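Handheld demos for table clearing: how messy is too messy?

Started by purnar_pete
Board: Data collection > Manipulation

purnar_pete
We're up to 1,444 episodes of "put the rubbish away" with the handheld grippers, and the policy is superb in my kitchen. Put it in anyone else's kitchen and it behaves like a guest who has been told to help themselves. Hovers. Apologises, in its way. Goes home.

Our collectors have been tidying up before each take, so most of the set is one carton on a bare surface. Do I throw it out and start again with real tables, or mix the two?

gikelar
Mix. Don't bin anything you've already paid for.

We had the same thing at 14 kitchens. Adding kitchens helped less than I'd hoped. What moved the needle was telling people to stop tidying, an instruction they took to with real talent.

wobblyjaw
Disagree with gikelar, as is traditional. If half the set teaches it that rubbish is a solitary upright box, you'll spend the other half un-teaching it. Keep maybe a few hundred of the clean ones for grasp practice and retrain on clutter.

gikelar
"Un-teaching" is doing a lot of work there. Have you run it both ways?

wobblyjaw
Once. On a small set. With a bug in it.

gikelar
Noted.

nassar_bench
Before either of you wins, check the order people clear in. Ours all went left to right, every time, and the model learned left to right as if it were scripture. We now give each collector a card with the first item on it and let them sort out the rest. 5 takes per layout, then everything gets shuffled.

Also wrappers. Crumpled wrappers are where the failures live. Bottles on their side are a close second.

purnar_pete
The card is a good idea and I'm annoyed I didn't have it. What do you do about patterned cloths? One of ours has a tablecloth so busy that I can't find the wrappers myself.

nassar_bench
Keep it in. Somebody's gran will own that cloth.

mamenmont
Seconding the cloth. Our plain-table model treated a printed flower as an object and tried to pick it for the best part of a minute. Very touching. No use at all.

Our collection sheet says four things: leave the table as it is, start with the jaws open and in view, one item per grasp, and no nudging things with your other hand. The last one gets ignored most. Sample start attached. 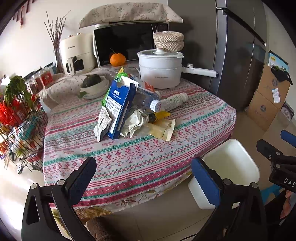 Start position, jaws open. Carton, wrappers and two bottles still to clear; pumpkin stays.

wobblyjaw
How does the model know the pumpkin stays?

mamenmont
Same way the collectors do. It's in the task text: packaging only. The hot pot stays too, before you ask.

wobblyjaw
I was going to ask about the basket on top of it.

mamenmont
Stays. And if you ever get a policy that moves it cleanly off a glass lid, please post that instead of arguing with gikelar.

purnar_pete
Right, I'm keeping the old set, down-weighting it, and sending everyone out with cards and a ban on tidying. Will report back in July, or not at all if it goes badly.

gikelar
So, mixing.

wobblyjaw
Down-weighting. Different thing.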